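The Table from Plodatley

Vilho Lappalainen bought the table in October, from a house clearance in Plodatley. It was white, with a smooth top that had no shine to it, and the woman selling it wanted 20 pounds. He gave her the 20 pounds and she helped him get it into the van.

He had not had a table for four months. His sister had taken the old one, which was fair, as it had been their mother's and she had the bigger family. He had been eating off a tray. The tray was all right for soup but not for anything you had to cut.

The new table went under the window and was too long by the width of a hand. He tried it the other way, along the wall, and then he could not open the cupboard where the plates were. He moved the plates. It took most of the evening, because once the plates were out he saw the state of the shelf, and once the shelf was wiped he had to do the one below it.

By ten o'clock the kitchen was in order and the table was covered in things that had not gone back anywhere. There were two jugs, a box of fuses, a torch, the instructions for a boiler he no longer owned, and a gas bill with 2907 written across it in his own handwriting. He could not remember what 2907 was. He put the bill in the drawer in case it came back to him.

The rest he sorted on to the chairs. Then he washed the table top with warm water and a little soap, dried it with a tea towel, and stood by the sink for a while.

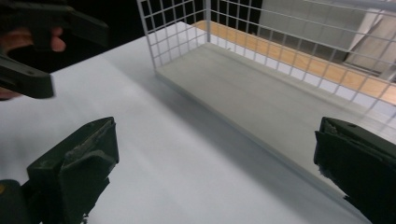 The white table top, with the dark beyond its far edge.

In the morning he rang his sister and told her he had got a table.

"What sort?" she said.

"White."

"You'll never keep it clean."

He said he thought he would. She asked what he had paid and he told her, and she said that in Draltora you could get a new one for not much more, with chairs. He said he had chairs. She asked whether he wanted their mother's cloth, the one with the blue border, as it was too small for her now that she had put the leaf in. He said it would probably be too small for his as well.

"Measure it," she said.

He found the tape in the box with the fuses and measured the table while she waited. She went to fetch the cloth and was gone a long time. He could hear the radio in her kitchen, and one of the boys asking where his boots were.

"It'll hang short at the ends," she said when she came back.

"That doesn't matter."

"I'll bring it over, then. I'll bring a cake or something. Have you got anything to put a cake on?"

He looked at the cupboard. The plates were on the top shelf now, behind the jugs, and he would need the step to reach them.

"Yes," he said. "Come about three."

After she had rung off he took the fuses and the torch out to the shed. He left the chairs until last.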